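Visit report: Fitham handling lab, data and safety practice

Posted February 25, 2026

Fitham opened its handling lab to outside visitors for the second time, the first having been in October. I went mainly to hear how they write and enforce their collection rules. The Uver working group has been asking members for worked procedures it can cite in its draft guidance, and most of what we have received so far is one page long and says "operators should be trained".

The morning was a talk by Marina Chatzigeorgiou, who keeps the station procedure. It is now at revision 27. Each clause has a number, an owner and a date of last change, and the clause numbers are never reused. A session log must quote the revision in force when the session began. If the procedure changes during a shift, the operator finishes the current task under the old revision and signs on again.

Operators work for 45 minutes at most before a break, and the break is taken away from the station. Hand and wrist complaints go into the same register as near misses. I asked whether that had raised the number of entries. It had, and the lab regards the earlier figures as under-reported.

Bo-ram Oh then covered acceptance of recordings. The current set on soft goods holds 1,184 accepted episodes. An episode is rejected if the operator's fingers touch the item, if either gripper leaves the working area, or if the item was not laid out to the start position given on the task card. Rejected episodes are kept, with the clause number that failed them, and are not mixed back in later. Idberg, who supply the checking software, wanted an automatic pass for repeat operators. Fitham refused and still has a second person review every episode.

There was some disagreement in the discussion. A visitor from Jaramillo argued that strict start positions give tidy data which does not carry over to ordinary use. The lab's answer was that variation should be written into the task card and recorded as such. I agree with this, though the cards we were shown had little variation in them.

Two points I would raise with the working group. The procedure has no clause on cleaning the pads between items, and the limits for retiring a worn finger tip are left to the operator's judgement.

The clause I would most like to see copied is the one on cable routing for hand-held grippers. It requires each lead to leave from the back of the tool and stay clear of the item for the whole episode. The second half is hard to meet in two-handed work on flat goods. With the tips brought together at the zipper of a white cloth bag, the left gripper lies across the work and its cable passes over the bottom edge of the bag before it reaches the edge of the table, while the right one loops down past the hand. A wording such as "clear of the area being handled" would be easier to audit, and I have sent that to Fitham as a comment.

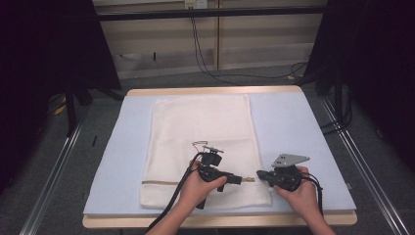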